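Workshop notebook, Leralholm
February 2019
Drawer fronts: why they stick in winter and rattle in summer (continued) 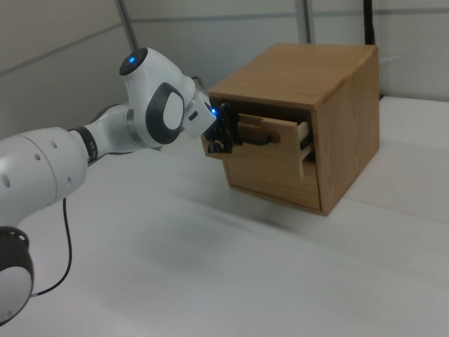
Picking up from the December pages, where I had decided the sticking was all down to the wax. I withdraw that. I also withdraw the remark about the wax supplier.

The sample strips have been on the shelf over the radiator since before the holiday, except for the ones that went behind the radiator, which I have written off as a separate experiment with no method. Width at the start was 74 mm across the grain on all of them. I had the good calipers for the first set of readings and the bad calipers for the second, and the bad calipers have an opinion of their own, so I've redone everything with the good pair and crossed out the page opposite. Please don't use the numbers under the crossing out. They're still legible and they look very convincing.

Beech moves the most, as every book says it will. Knowing this from books did not stop me making the last batch of drawer sides in beech. The oak is better. The old pine from Tseng's skip has hardly shifted at all, presumably having done all its moving in somebody's church hall over the last century. Annoying, as there's only enough of it left for one small carcase and I've already promised it to two people.

Themba Dlamini came by, looked at the strips and asked if I had tried leaving a bigger gap. I said the whole point was to find out how big. He said his were always the thickness of a playing card and went off to make tea. I have since measured a playing card. It isn't far off what I get for oak, and I'd rather he heard that from somebody else.

Finish. Three coats of the Tellura oil on one set, shellac on another, nothing on the third. The oiled ones swell nearly as much as the bare ones, only later, so you get a drawer that behaves for a fortnight and then jams when the customer has stopped being nice to you. Shellac does slow it down, but only if the end grain is done as well, and I missed the end grain on two strips. Marked with a cross in pencil. One of the crosses has rubbed off. I think it was the beech.

Runners: sanded the test pair at 200 grit and left it there. Going finer made the drawer feel lovely for an afternoon and then it began to squeak. Candle wax on top, thin, rubbed in with a rag. The paste in the Prestari tin is fine too but smells like a dentist's.

Opened and shut the oak drawer 211 times with a bag of screws in it to see where it wears. Stopped there as the phone rang. Wear is all at the back left, so either the runner is out of square or I pull to one side. Need someone left-handed to have a go before I blame the runner.

The shop hygrometer and the one from the kitchen differ by 12 points. Put them in a sealed bag with damp salt overnight and the kitchen one was closer. The shop one has been on the wall for years, so I'm not going to think too hard about the old notebooks.

To do:
Order more oak, quarter sawn if they have it
Redo end grain on the shellac strips, both ends this time
New pencil cross on whichever one it is
Return the kitchen hygrometer before it's missed
Ask Themba for the rest of that pack of cards, casually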